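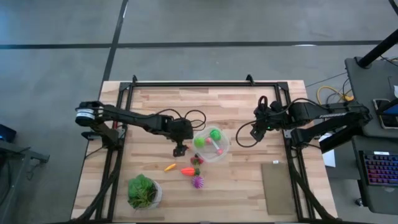

Seasonal Research Assistant, Berry Storage (two positions)

Raltow is a small company working on the storage of fresh berries. We are looking for two people to join our cool room team for the coming harvest. The work is at our Rirngate site and the positions are full time until the end of May.

Most of our trials ask one simple question: how long can a punnet stay in the store before its flavour and firmness are lost? This season we will compare 23 storage treatments on strawberries and blackberries, and we need patient hands for the measuring.
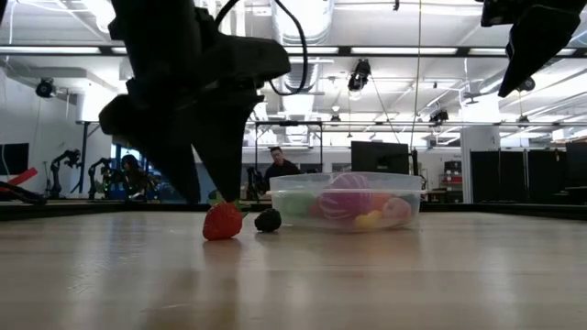 RIRNGATE, Friday, February 4, 2022

Applications are now open. Your daily tasks will be to receive fruit from the growers, to sort and label it, to test firmness and sugar, and to enter the results in our Nineo database on the same day. We expect to test 2,000 punnets in total. You will also help with cleaning of the cool rooms, where it is cold, so please bring warm clothes. Gloves and boots are provided.

You should have:
A certificate or some university study in horticulture, food science or a similar field
Neat handwriting and good colour vision
A driver's licence
Permission to work for the whole period

Experience with fruit grading is welcome but we can teach it. The Hájek firmness method, which we use for all soft fruit, takes roughly 77 minutes to learn, and after this you will practise with a colleague.
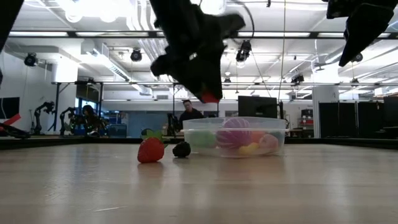
Toy strawberry and a dark, blackberry-like object on the table.

Pay is according to experience. We also pay a travel allowance of $400 to anyone who must move to the district for this job.

To apply, please send a letter of one page and your résumé to the Raltow office at Rirngate. Kindly write in the letter on which day you could begin. We will answer every application, also when the answer is no.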